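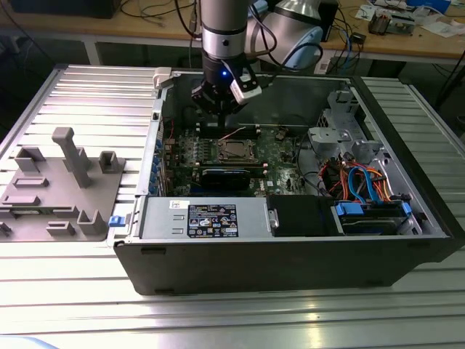
The Plandeck was on day five of a trial and Iveta Šimek had until April to say yes or no. Yes meant signing. No meant Radomír Havlíček would drive down from Predholm with his van and his sad face and take it away again.

"It's a good arm," he'd told her on the phone. Twice.

"It's a good arm," she'd said back. "I asked what it costs after the first year."

Static. Then something about a service tier.

So. Back to the bench. One old tower on its side, panel off, blue latches all down the one wall. The job on the sheet was teardown: card, drive, power supply, board, in that order. The shop did them by hand, with Lenka and two screwdrivers and the radio on. Lenka could strip a case in 21 minutes if no one talked to her. People always talked to her.

"It's thinking," Lenka Procházka said.

"It's not thinking. It's waiting for me to press the thing."

"Then press the thing."

Iveta didn't press the thing. She had the review form open on the laptop, the one Koubek wanted from every trial shop, and she was stuck on question two. Would you reccomend this product to a business of similar size. One to ten. No box for it depends who's asking.

Similar size. Four people and a kettle.

The sales booklet said the kit paid for itself after 2000 units. She had done that sum on the back of a delivery note, then again on a clean sheet in case the delivery note was the problem. Same answer. Two years, if the council contract held. Three if it didn't. And Doležal upstairs wanted to know by lunch, because Doležal always wanted to know by lunch.

"What did you put for setup?" Lenka asked.

"Six."

"Six! It took Miroslava a whole day to find the cable."

"Cable was in the box."

"Cable was in the *other* box."

She changed it to a five. Then she pressed the thing.

The arm went down slow. She'd gotten used to the sound, a sort of hum with a tick in it. Fingers open. Down past the edge of the case, over the board, down to the expansion card. Stop. Close.

Nothing pulled. It just held on.

"Come on," said Lenka, who had spent the whole week hating it.

It rocked the card. Tiny bit left, tiny bit right. Exactly how Lenka did it, because Lenka was who they'd had show it, forty-something goes on the first morning while Havlíček stood there saying lovely, lovely, once more please. Left. Right. Up.

Out.

Lenka made a noise. Not a word.

"That's my wiggle," she said.

"That's your wiggle."

"It does it better then me." She leaned in, closer than the yellow tape, and Iveta had to hook her back by the sleeve. "Does it do that every time?"

Iveta looked at the log. She'd been putting off the log. 68 cards since the trial started, roughly one in ten dropped or stuck, all the stuck ones the long kind with the stiff clip. She wrote that down in the box for faults, which was too small, so it ran on into the box for comments.

The arm laid the card in the tray and went back up and hung there with its little blue light on.

"What happens to me?" Lenka said. Quick, like it was about lunch.

There wasn't a question for that on the form either.

"Somebody has to do the long ones," Iveta said. "And the laptops. It can't do laptops, I asked. Jelmont's got a kit that does laptops and it costs as much as the building."

"So I get the bad ones."

"You get the ones you like. You hate the towers. You've told me every week since I started that you hate the towers."

Lenka thought about that. She turned the radio back on, low. Then she went and got the power supply driver off its hook, and stood holding it, and hung it up again.

The phone went. Havlíček, it said on the screen. Iveta let it ring, scrolled up to question two and typed a seven. Deleted it. Typed, *ask me what the service tier costs and I'll tell you.*

"Run the next one," Lenka said. "I want to see it do the drive."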